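Edo Stage Movement Notation Set
Step-level records of dance theater works, release 4
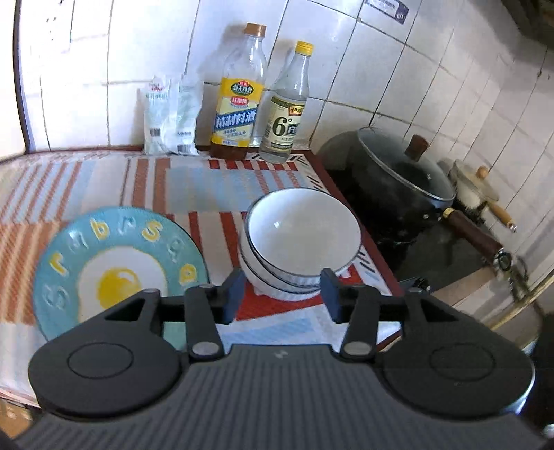 Contents

The set holds 3,022 phrase records taken from nine touring productions. Of these, 1,698 are full-company phrases; the rest are solos and duets. Each record is one line in phrases.tsv.

Fields

phrase_id — unique within a production
work_id — key to works.tsv
counts — length in musical counts, integer
meter — as written in the rehearsal score
travel — stage path, coded by the Preltex grid
contact — y, n or blank
source — score, prompt book or both

Blank in the contact field means the notator left no mark. Do not read it as n.

Notation

Scores were written by hand and keyed twice. Where the two keyings differed, the prompt book was used. Aerial phrases carry up to 4 height codes, listed in order of use. Floor work has no height code.

Known problems

Meter is unreliable for the Sanico double bill, where the score changes tempo without a new bar line. Two works share the title Harbor; use work_id to tell them apart. Travel codes from before release 3 used a smaller grid and have been converted — rounding errors of one square remain.

Not included

Music, lighting cues, costume plots, performer names.

Terms

Free for study and teaching. Restaging a work needs permission from the rights holder given in works.tsv. Cite as: Oyelaran, Edo Stage Movement Notation Set, release 4.

Next release planned for December.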